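From: Tia Mellor
To: shared-shop list
Subject: Re: [shop] two-arm bagging, where are we

Malcolm Bellamy wrote:
> Did the new wrist mounts fix the left hand? Also Carol wants to know
> if the board can come off the table in November, she needs the
> space. And are you still running the Celo script or the
> one Ieva wrote?

Malcolm — quick one, typing between runs.

Mounts are good, no more creep. Left hand still closes early on maybe one pick in five, I think that's my timing and not the hardware. Running Ieva's script now. Celo is still on the laptop if anyone wants it but I've stopped touching it.

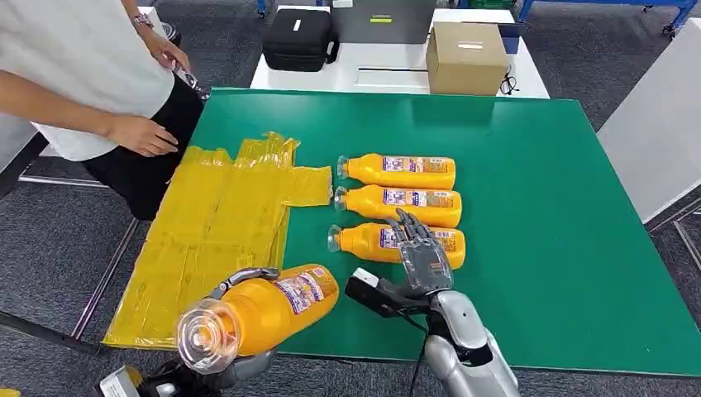 Logs are in the shared folder, 216 runs so far, 16 of them junk where I forgot to zero the right arm. Delete those if you get there before me. File names are a mess, sorry, will fix tonite.

Grip force next. I had it at 533 in the config and that's too high for thin plastic, so bring it down before you run anything. Start with the right hand, it's the easier one to watch — fingers spread over the label of the nearest bottle, and you can see from the side if it's pressing or just resting. Don't change both hands at once. 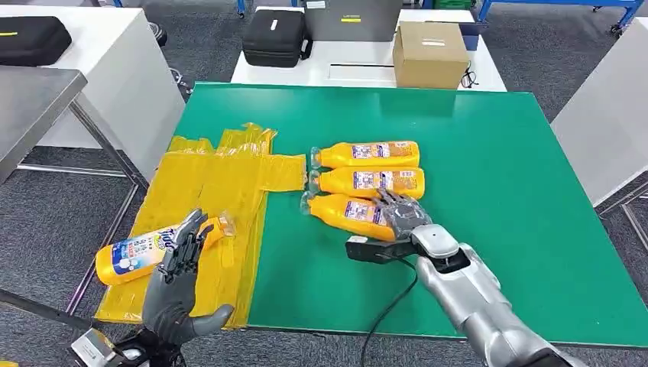

Cable routing is still on my list. Terence offered clips, yes please, any size. The right one just runs loose down the green board from the wrist module to the front and I dont like it there when the arm swings back. Tape would do for now.
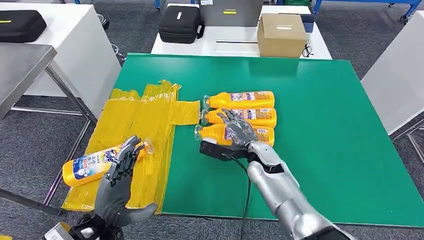
Carol — board can move after November, not before, I'd have to redo the whole calibration.

Tia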